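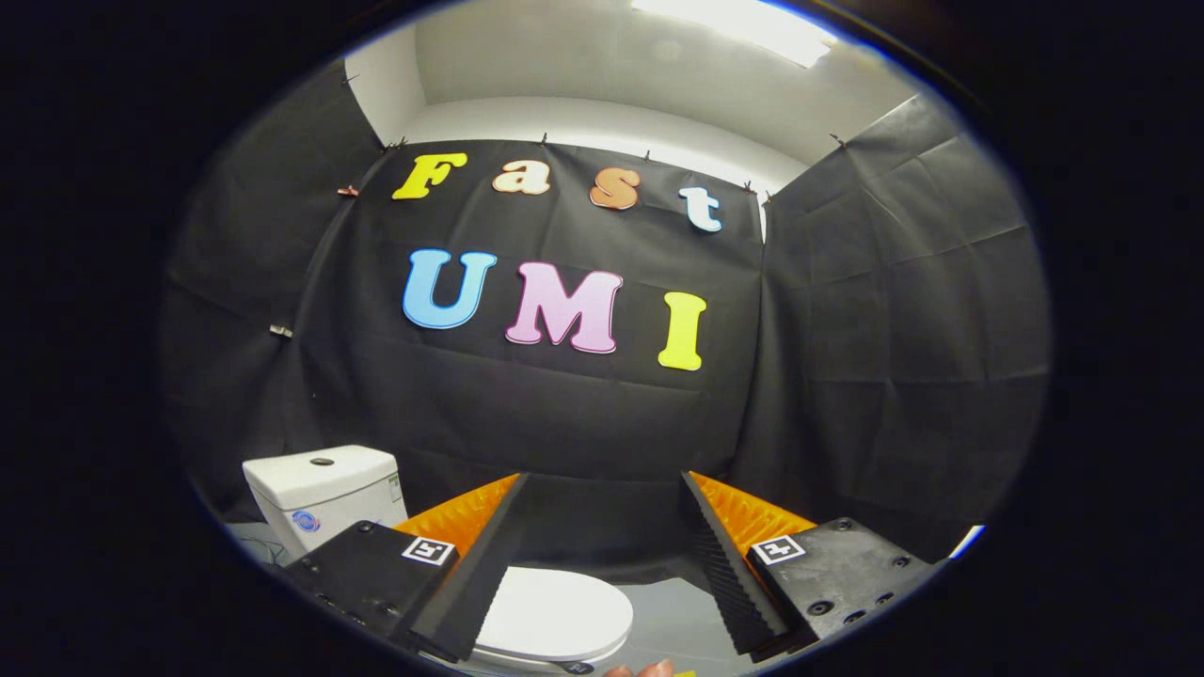
4.2 Comparing the two finger sets

Okay, so on to the part we had the most fun with. We ran the hand-held gripper with two kinds of fingers, the flat Koster pads and the ridged ones we printed at Testent, and did 32 grasps with each set on every object. I did most of the grasps myself (my forearm still remembers), so please read the numbers with one operator in mind!

The ridged pads held on better with anything soft, like sponges and rolled towels, and I stopped squeezing so hard after the first 25 tries or so. Thin, stiff things were another story. Cards kept sliding into the grooves, and the flat pads won there every time, as Fig. 4 shows.

[Fig. 4. Grasps held per object, flat and ridged pads, 32 tries each.]

We kept the ridged set for the Brurkiddale runs in Section 5.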